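Who writes the rules for a robot that makes the bed?

By Rogério Pacheco

Gramville. Second floor, end of the hall, past the vending machine that only takes coins. Negin Zamani has a binder open on her knees and a pen behind each ear. The binder is the rulebook. It started as a single page taped to a door and it has gotten out of hand, her words.

Rules for what? Bedding, mostly. Pillows and covers. Two arms, one table, all of it run in simulation first. Metal parts have had their standards for decades. You know how heavy a bracket is, you know where it will be when you come back from lunch. Cloth does what it likes. So the people working on it have had to agree, slowly and with some shouting, on what counts as a fair start and what counts as done.

Rule one in the binder: no staging. The cover goes on however it goes on. Wrinkles stay. If the pillow hangs over the edge of the table, it hangs over the edge. Zamani got strict on this after a batch last January where every single run began with the cloth laid out flat as a map. Scores were great. Scores meant nothing.

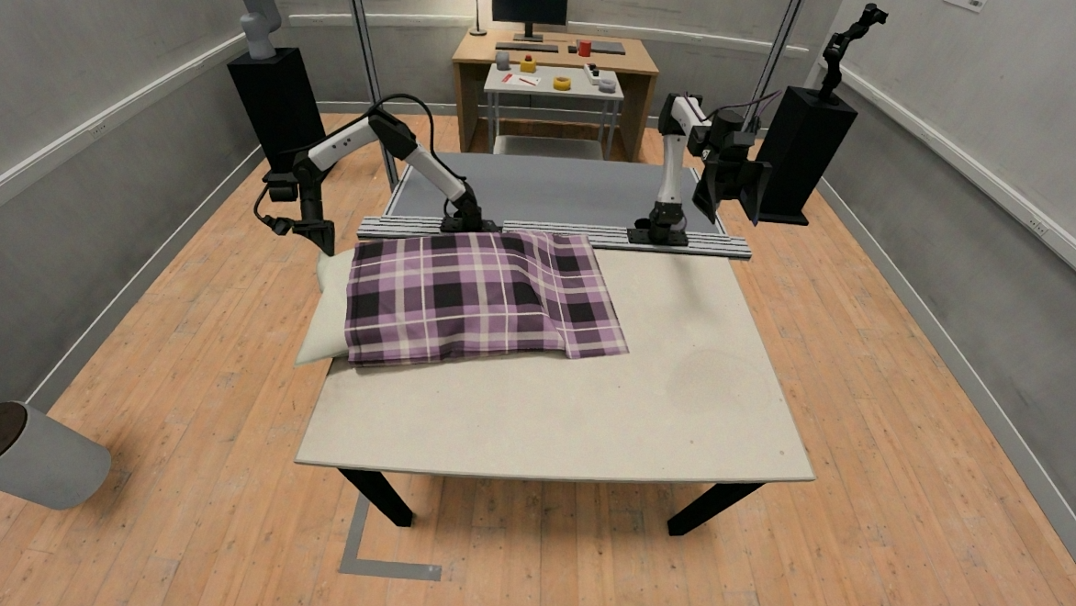 Plaid cover, pillow poking out on the left, both arms on the rail. The simulated table at Gramville.

Rule two is about the room. You keep the mess. The desk with the monitor, the red mug, the tape on the floorboards, the odds and ends on the little white table, all of it goes in. Hooman Amini builds the rooms and he'd argued the other way at first, wanted blank walls, faster to render. He lost. "A clean room teaches clean-room habits," he says, and shrugs, and goes back to his screen. He even scuffs the wall paint now. Takes a weird pride in it.

Then grip. This is where the fights are. How hard can a gripper squeeze a piece of fabric before you call it a fault? The draft says a run is void if the cloth gets dragged over a hard corner under tension, and void if the fingers close on a seam. Void, not failed, there's a diference, and Zamani will explain it to you at length whether you asked or not. A failed run gets counted. A void run gets thrown out and somebody has to write down why.

Mojtaba Daneshvar writes down why. His log had 2506 entries when I visited, one line each. Some of them are pretty short. "Seam." "Seam again." "Corner, left." One just says "ugh," which the binder technically does not allow.

He also owns the rule on what you're allowed to look at. A reviewer judging a grip has to use the close view, over the fingers, along with the wide one. Wide view alone and everything looks fine. Up close you see whether there's a real fold held between the tips or only a pinch at the surface. They had 14 runs passed on the wide view that got reversed on the close one. Fourteen is plenty, he says.

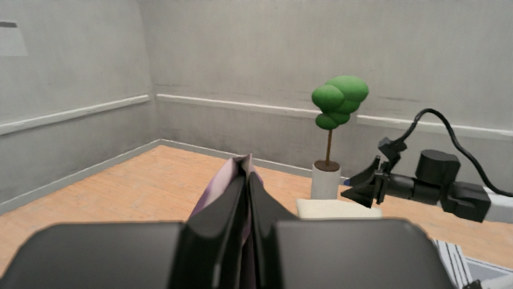
Page last changed: 12 February 2021

So there's a peak of lilac cloth standing up over the tips, a proper fold, and that is the sort of thing a reviewer wants to see before ticking the box. Doesn't mean the run passed. The grip line is one line on a long sheet.

The other arm matters too. The binder's handover section (3 pages, still a draft, coffee on it) says the second gripper stays clear until the first one has a confirmed hold. Steinar Bundgaard wrote that part. He came over from Camacho, where he did safety paperwork for packing lines, and he thinks in distances. Who is allowed in whose space and when. He wants a stop distance even in simulation, where nothing can get hurt, and plenty of people roll their eyes at that. His answer is that the habits get carried over to the real arms, and then there's a person standing there with a pillowcase.

Hard to argue. People still do. The shop at Warutbridge skips the stop distance completely and says it costs them too many runs. Zavcombe uses it but with their own number, which they won't share, so nobody can compare results. That's the whole problem with voluntary rules, Bundgaard says. Everyone follows them up to the part they don't like.

What happens next is a meeting. Then another meeting probly. Zamani wants the three shops to sign the same sheet by summer: same starts, same voids, same two views. She'd give up the stop distance number to get it, for now. Bundgaard would not. They share an office.

The binder was up to section nine when I left. Section ten is fitted sheets. Amini has asked not to be involved.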